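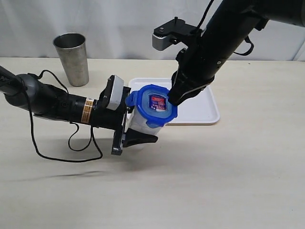 One reader wrote in after the September newsletter to say that she'd given up on clip-lid containers altogether, the tabs always went on her, and what was wrong with a good old jam jar? Well, nothing at all! We love a jam jar. But her note set off such a lively round of talk over the tea urn at the Gollen pantry table that we've decided to give the whole item over to containers this time, and in particular to the clip-lid kind, with the tabs around the rim.

First, the tabs. Most of the broken ones that come in to us have gone at the hinge, where the plastic bends each time you open it. They last far longer if you press the lid down flat with your palm first and then close the tabs, going across from one to the one opposite, the way you'd do up the nuts on a car wheel. If you start at one side and work your way around, the lid rides up on the far side and the last tab has to be forced. Opening is the same in reverse. Lift each tab from its middle, please, and not from the corner with a thumbnail (guilty, and I have the thumbnail to prove it).

Second, the seal. A lot of people don't know that the rubbery ring under the lid often comes out! Check yours, and if it does, ease it free with the handle of a teaspoon and wash it in warm soapy water, then let it dry right through before it goes back. You'll be amazed at what collects in that groove. A ring that's gone a bit stiff can sometimes be brought round with the tiniest smear of cooking oil. If it has stretched, though, it won't sit down in the channel again and you're better off keeping that container for buttons or birdseed.

Round or square? We had a proper debate on this one. Square ones pack better on a shelf, no argument. Round ones are so much easier to scrape clean, and there are no corners for the last of the flour to hide in – I'm a round person and I'm not moving. See-through sides are a joy either way, as you can tell at a glance when the rice is getting low.

Labels were the other hot topic. The Madutstead swap group puts theirs on the lid, which is perfect if you keep everything in a deep drawer and look down on it. On a high shelf you want them on the side. Masking tape and a soft pencil still beat everything else we've tried, and the tape peels off clean if you don't leave it on through a hot summer. Write what's inside and the date you filled it. I thought I'd remember which was cornflour and which was icing sugar, and that was a very odd gravy.

For stained or smelly tubs, the favourite cure was bicarb mixed to a paste with a little water, left on overnight and rinsed off. Tomato stains fade beautifully if you stand the tub in the sun for a day or two. Curry is another matter, and the Rolland Street crew say they just keep one tub for curry and have made their peace with its colour.

Now for the swap shelf itself. We matched up 232 lids and bases last time, which is a new record for us, and there are still plenty of orphans looking for a partner. If you have a lid with no bottom or a bottom with no lid, bring it along! Please wash it first, and if there's a maker's size stamped underneath, pencil it on a bit of tape so we can sort it quickly. Limit of six pieces per household so there's room on the trestle. Cracked ones can go in the tub by the door for the kids' paint table.

The shelf is open from 4 to 5 in the side room at the Cakville hall, same spot as before. Tea's on, and there'll be slice.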